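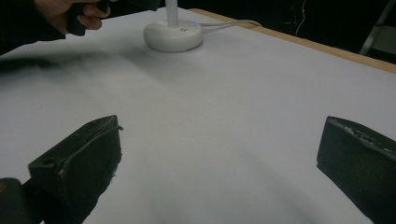
Kitchen table

387 shares 12 comments

A kitchen table is a table kept in or near a kitchen, used for meals and for everything people would sooner not do at a desk. It is usually plainer than a dining table, which gets the better chairs and far less company.

History

Early kitchen tables were work surfaces for kneading, plucking and chopping. Eating at them was left to servants and children until houses shrank and everyone else was obliged to join in.

The furniture writer Brunello Cocco divided kitchen tables into 2 classes, those that wobble and those with folded paper under one leg. His survey of Jedano households listed 2587 tables and has been criticized for its length.

Surfaces

Scrubbed wood was long the standard. Pale, smooth tops came into favor later, as they wipe clean and show exactly where nobody wiped. The Barbieri table, sold with a drop leaf, remains popular with owners who never raise it.

See also: Breakfast nook, Sideboard, Trestle table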